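Section 4: Getting Your Vonidov Snorkel Mask Camera Ready for the Reef

You're nearly at the fun part! By now the housing is unpacked, the battery is charged and you've paired the unit with your phone (if not, go back to Section 3 and come find us when the blue ring stays lit). What follows covers the O-ring, the mask strap, the color settings, your first dip and the rinse afterward. Set aside a good half hour the first time. After a couple of trips you'll do it on the boat while everybody else is still hunting for their fins.

These instructions apply to the Vonidov reef model with firmware dated 2021-10-03 or later. Older firmware works fine underwater but hides the Coral color setting under the Extras menu.

4.1 Checking the O-ring

1. Wash your hands and dry them on something that doesn't shed. Sunscreen is the great enemy of rubber seals, so do this before you put any on.

2. Open the back door of the housing and lift out the O-ring with the plastic pick. Never use a knife, a pin or a fingernail file.

3. Run the ring gently between two fingers. You're feeling for sand, hair and tiny nicks. A single grain of sand can let in water, and salt water is very good at finding its way to a battery.

4. Put a dab of the supplied grease on your fingertip, no bigger than a grain of rice, and work it around the ring until the rubber looks shiny. More grease does not mean a better seal! Too much of it collects lint.

5. Press the ring back into its groove, starting at the hinge side, and close the door until you hear both latches click.

CAUTION: Replace the O-ring after every 500 dips or every season, whichever comes first. Use only the ring marked Kuo on the inner face. Others may look the same size and sit slightly proud of the groove.

4.2 Fitting the camera to your mask

The clip fits most two-lens masks with a frame bridge. If you have a single-lens mask, use the wide clip from the accessory bag.

1. Slide the clip over the bridge from above, with the small arrow pointing toward the glass.

2. Tighten the thumbwheel until the clip no longer rocks. Stop there. If the skirt of the mask starts to pucker, you've gone too far and the mask will leak.

3. Snap the camera into the clip and tug it upward. It should not budge.

4. Attach the safety cord to the mask strap. Please don't skip this one. The camera floats, but it floats away surprisingly fast in a current, and a yellow dot on a bright sea is hard to spot.

5. Put the mask on and look down, up and to both sides. If you can see the camera body in your view, move the clip up one notch. 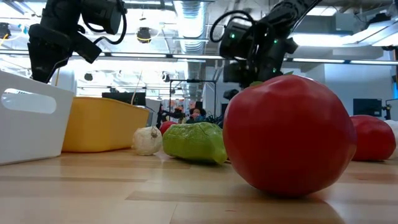
4.3 Choosing a color setting

This is where the camera really shines. Water swallows red light first, so even a few feet down a red sponge can look brown and your own hand can look a bit like cheese. The color settings put that warmth back.

1. Press and hold the side button until the menu opens.

2. Tap the button to step through the settings:

Surface: for boat shots, beaches and anything above the water.

Shallow: for lagoons and seagrass beds, and wonderful for turtles.

Coral: for reef walls and deeper slopes. Reds and oranges come up strongly.

Green Water: for lakes, harbors and bays with a lot of plankton.

3. Let go of the button for two seconds. The camera buzzes once and saves your choice.

Note: If you leave Coral on and climb back into the boat, everyone will look badly sunburned. Switch to Surface first, or turn on Auto Swap in the app, where the camera changes over when the pressure sensor comes out of the water.

Note: The built-in memory holds 2,299 photos at standard size or 1,254 at large size. Video takes space away from both. The app shows what's left under Storage, and it's worth a look the night before a trip, especially if you plan to film rays. You will want to film for a long time!

4.4 Your first dip

Try the camera somewhere calm before you take it over a reef. A pool is perfect, and so is a sandy bay where you can stand up.

1. Before you turn the camera on, hold the closed housing underwater for one minute. Watch the door. A stray bubble or two from the outside of the latches is normal. A steady string of bubbles is a leak, so lift the camera out, dry it and go back to 4.1.

2. Turn the camera on and take a few pictures with your face in the water. Press slowly. A quick jab moves your whole head, and the picture with it.

3. Swim a short way while filming. Keep your head level and let your fins do the work. New users nearly always look around too quickly, and the result is hard to watch on a full stomach.

4. Check the pictures in the app when you're back on land. If the top of every shot is dark, tip the camera down one notch on the clip.

Siham Awwad, who wrote the fish-finding guide at the back of this manual, adds a tip we love: pick one coral head and float beside it with your arms folded. The shy ones come out after a few minutes. Gobies, blennies, cleaner shrimp, maybe an octopus that was sitting there the whole time pretending to be a rock. You'll get much better pictures than you would chasing a parrotfish.

CAUTION: Do not stand on, hold or lean against coral to steady a shot. Keep a body length away from turtles and other large animals, and let them choose whether to come closer. Never use the camera as a reason to stay out past your group or your own comfort.

4.5 Rinsing and storing

1. Leave the door closed. Soak the whole camera in fresh water for ten minutes, then press each button several times under the surface to push the salt out.

2. Pat the housing dry with a soft cloth and let it air-dry in the shade. A hot car dashboard will warp the door.

3. Open the door with the lens pointing down so that any drops fall away from the battery.

4. If you won't be swimming for a month or more, take out the O-ring and keep it in its pouch. Leave the battery half charged. A camera put away in February will be happy to see you in summer.

If the latches feel gritty after rinsing, soak the camera again overnight. If they still feel gritty, order latch kit Stokdale from the parts list in Section 7.

Ready to name your first fish? Open the Fandum app, choose Match a Photo and turn to Section 5.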